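Workshop notebook, Lekside
April 4, 2019

Kidow two-arm kit, on trial. Continuing from the last entry, which stopped at unpacking.

Where we are

Kit is up and both arms home cleanly. We have it on loan for 30 days and need to say yes or no to Rana before then, as they are the dealer and the return freight is on us if we go past the date. The quote covers two arms, two grippers, the head camera, the control box and a year of support. Training is extra and I don't think we need it.

Setup took most of a morning. The manual has the joint numbering for the left arm printed against the right arm drawing (page 12 in our copy, I've pencilled it in). After that it went all right. The control box fan is loud enough that you raise your voice next to it. It can sit under the bench on the long lead, but the long lead isn't in the box and Rana wants to charge for it. Asked them to throw one in.

Software

Version on the control box was old. Updated it over the network, which wiped the saved poses. Back up the poses folder first next time. The update fixed the gripper force setting, which before would only take whole steps. It now accepts anything from 5 to 200 on their scale. No units given anywhere. I've asked Rana what the scale is and got a link to the same manual.

Teaching by hand is the best part of the kit. Hold the button at the wrist, push the arm where you want it, let go. The left arm feels heavier than the right when you do this. Might be the gravity settings, might be how it is bolted. To check.

Playback of a taught path is good at slow speed. At full speed the grippers overshoot at the end of a long reach and then settle. For the kind of work we'd use it for, slow is fine.

Grippers

Parallel fingers, black, removable with one screw each. Grip is fine on flat stock. Round stock will turn in the fingers if the weight is off to one side, and more force doesn't cure it past a certain point. Kidow list a grooved finger set as an accessory. Not in the loan kit. I'd want it in the order if we buy.

Gripper cable comes out at the back of the housing and needs enough slack for the wrist to turn, so it hangs in a loop. I don't like the loop. It could catch on anything with an open frame. Tried hook-and-loop ties on the forearm and that helped with the lower part only.

Logged moves so far: 294. Of those, 177 finished without anybody touching the stop or nudging the part. The rest are a mix of slips, my own bad teaching and a few real faults where the arm stopped itself. I haven't split them out yet. The fault codes are in the log on the shared drive.

Frame handling

White frame with rods, over the black cover. Long parts and open shapes are what we'd be buying it for, so most of the remaining time should go here.

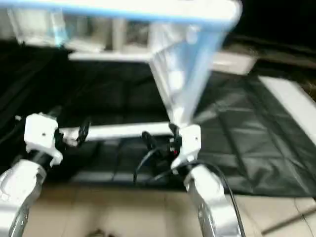
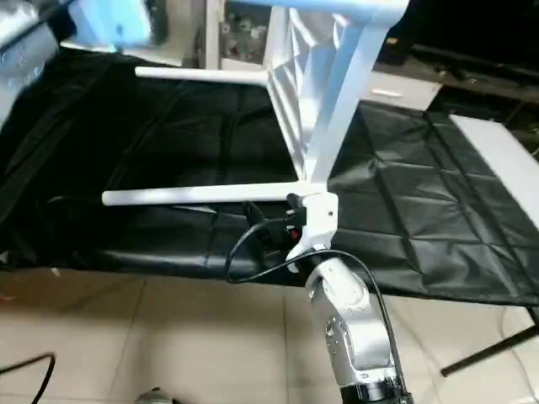 Camera

Head camera is usable. Fast movement smears badly, so anything that depends on seeing the part should wait for things to be still. I've put a half-second pause in front of each look and that seems enough. Shiny black under the work gives patches of glare, and a matt cover would be a cheap thing to try.

White parts against white grippers are hard for the part finder. It kept drawing its outline around the gripper housing as well. Darker tape on the housings might sort it, but check with Rana that tape doesn't count as a modification under the loan terms.

Compared with the Flollorine

We had the Flollorine quote in last month, single arm only. It is cheaper and the reach is a bit longer on paper. No hand teaching without the add-on, and the add-on brings the price close to the Kidow. Anything long wants holding in two places, so I'd be looking at two of them and then making them talk to each other. Not keen.

To do

Split the failed moves by cause
Check left arm gravity settings and re-torque the base bolts
Price for grooved fingers and long lead, in writing
Try matt cover
Better cable route at the wrist
Back up poses (properly, to the shared drive)
Find out what the force scale means

Leaning towards yes if the grooved fingers are included. Will write up once the failures are sorted into piles.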